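## 3. Loading the Pavilora shelf unit

Use this section after the side panels are locked and the unit is standing against the wall.

1. Wipe the panels with a dry cloth. Let any cleaner dry fully before loading.
2. Set the shelf at position 3, counting from the bottom.
3. Put the heaviest cartons in first, flat side down.
4. Slide each carton back until it stops. Do not force it.
5. Write the carton number on the load sheet (form 139).

**Caution:** Do not stand on the shelf or lean on the front lip.
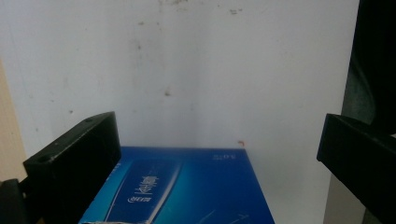 Cartons should sit square to the panel before you let go of them. Check the top edge first. On a printed carton against a white panel, like the blue one, a tilt is easy to spot, and a top edge that runs nearly level needs no more adjusting. If it slopes, lift the low side and set it down again.

**Note:** Replacement clips are listed under Gedow in the parts table. Ask Kartini Kwok for the current table.

6. Close the front bar and go to section 4.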